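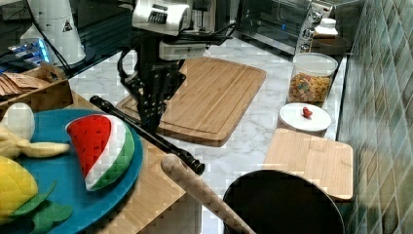 Altitude camps get credit for nearly every good race that follows them. An athlete goes up a mountain, comes down, runs well over 3000 meters, and the camp goes into the season review as the cause. If the same athlete runs badly, the review says she came down too early, or too late, or picked up a cold on the trip. Look at the cutting board: the groove runs all the way around the edge, so whatever leaves the middle gets caught on any side. Altitude explanations are built much the same way, and you should be suspicious of a claim that has a channel ready for every result. This week we ask what a camp would have to show before we agreed that it worked.

What is usually claimed

The standard story goes like this. Thinner air means less oxygen reaches the blood. The kidneys respond by releasing more erythropoietin, the body makes more red cells, and the athlete goes home able to carry more oxygen. Each step has decent support when the altitude is high enough and the stay is long enough. The trouble starts when people jump from the last step to the finish line.

More red cells is a blood result. A faster race is a race result. Between them sit iron stores, sleep, appetite, how much quality running was lost up there, and how the athlete felt about being away from home. Coaches who quote the first step with great confidence tend to get vague around this point.

Be careful with concentration figures too. Hemoglobin concentration can rise in the first days at altitude simply because plasma volume falls. A chart showing a quick jump may only be showing that. Ask whether total hemoglobin mass was measured. In most club reports it wasn't.

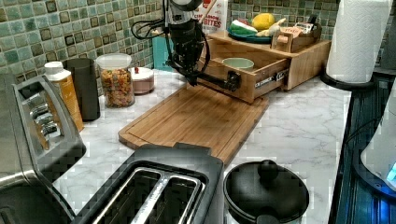 Session notes by Märta Løken
Evidence in Endurance Coaching, week 5

Case for discussion: the Erodari camp

The Orska club sent seven runners to Erodari in March. Five of them ran a personal best over 3000 meters within the next two months, and the club's report called the camp a success. Read the report before Wednesday. I'd like you to read it as if you had to pay for the next one.

Points to look for as you go through it:

The comparison. Two runners stayed in Dernov with injuries and are left out of the results table. Injured runners make a poor control group, and the report has no other.

The timing. March comes at the end of a winter block. Runners who have trained through a winter generally race faster in spring than in the fall, wherever they slept. What did the same athletes do the previous spring? The club surely has the times.

The training itself. At home these runners have jobs and classes. At Erodari they had naps, cooked meals, soft trails and a coach at every session. Suppose you gave them all of that at sea level. I would expect some improvement, and I would expect somebody to sell it.

The selection. Places went to the athletes "showing the best progress." People already improving were sent to the mountain and went on improving.

The tracks. The spring races were run at different venues, and the autumn marks they're compared with came partly from a windy track in Dernov. There is no wind reading or pacing information anywhere in the table.

None of this shows that the camp failed. It may have helped every one of them. My complaint is that the report would look the same either way.

On "responders"

When a camp gives mixed results, the word "responder" shows up. The idea is reasonable: people do vary in how their blood reacts. But look at how the label is given out. If an athlete is called a responder after she races well, the label tells you she raced well and nothing else. To use it properly you would need blood measures before and after, some idea of the measuring error, and ideally a second camp where the same people respond again. Repeat camps with the same athletes and full measurements are expensive, so there are few of them, and the word gets used anyway.

Placebo, and why it's hard to remove

It is difficult to hide a mountain from someone. Researchers have tried with altered air in tents and rooms, and those designs are worth your time, because the effects often look smaller when athletes can't tell which air they're breathing. Belief may well be part of the benefit. I have no objection to a benefit of that kind, though I'd want to know whether a cheaper trip would produce it.

For Wednesday

Write one page. Say what the Orska club could have recorded, at little cost, that would have made its claim testable. Then say what result would have counted against the camp. If you can't name one, write that down and explain why. Bring a printed copy — I mark on paper.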